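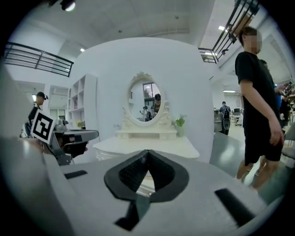

Attachment 1: gray housing, upper surface, with recess and side slots

Ticket 505
Category: Machining - dimensional fault
Product: Nuvico three-axis router, 50 mm spindle clamp
Site: Cuneo workshop
Status: Monitoring

Summary of fault

The customer reports that curved handrail sections machined in ash do not meet cleanly at the joints. The two halves of each section are cut from opposite faces, and a step is left along the center line after the blank has been turned over. The step measures 2 mm at the worst point and fades toward the inside of the curve. Straight sections from the same program folder are within tolerance.

The customer has a staircase order in progress and has asked for the ticket to be handled as urgent. Priority was raised on receipt.

Initial response

The customer was asked to supply the following before any adjustment was made to the machine:

Program file for one affected section
Tool list, with measured diameters
Position of the locating pins on the spoil board
Date of the last spindle alignment check

The program file and tool list were received the same afternoon. The pin positions followed the next morning. No record of a spindle alignment check could be found at the workshop, and the customer was advised that one should be carried out and entered in the machine log.

Log

Entry 1. The program was run in simulation. Both sides of the part share the same zero point and the tool paths meet correctly. The fault is not in the program as supplied.

Entry 2. Customer carried out the spindle alignment check using a dial gauge on an arm, as set out in section 9 of the service manual. The reading was acceptable from left to right. From front to back it was slightly outside the limit, but too small to account for the step. Customer was instructed to leave the spindle as it is for the time being, so that only one setting is changed at once.

Entry 3. Customer cut a test square in scrap pine, turned it over on the pins and cut it again. The step appeared along two edges and was absent from the other two. This points to a shift in one direction only, and therefore to the pins.

Entry 4. Customer removed the locating pins and reported that one hole in the spoil board had worn oval. The board is a Trakia panel that has been resurfaced several times. With the pin seated by hand it could be rocked toward the front of the machine.

Entry 5. Customer was advised to plug both holes with hardwood, skim the board and drill new holes with the machine itself, without moving the zero point between them. Steel bushings were recommended. Customer asked whether the pins could be glued in place. This is not supported, as the pins must be removed whenever the board is skimmed.

Entry 6. Bushings fitted. Test square repeated in pine and then in ash. Customer reports no step that can be felt with a fingernail. One handrail section was recut and the joint closed under light clamp pressure.

Entry 7. A similar report was found from the Lūse workshop, logged in April, in which the blanks had been turned over before they had settled after rough cutting. Customer was asked about this and confirmed that blanks rest overnight between roughing and finishing. No change needed.

Outstanding items

The front-to-back spindle reading remains slightly outside the limit. It should be corrected once the current staircase order has been completed, and the dial gauge readings sent to this office before and after the work. Sections already cut with the step are the customer's to assess - they may be sanded to fit where the profile allows, but support cannot advise on finished appearance.

The ticket will remain open until the corrected readings have been received.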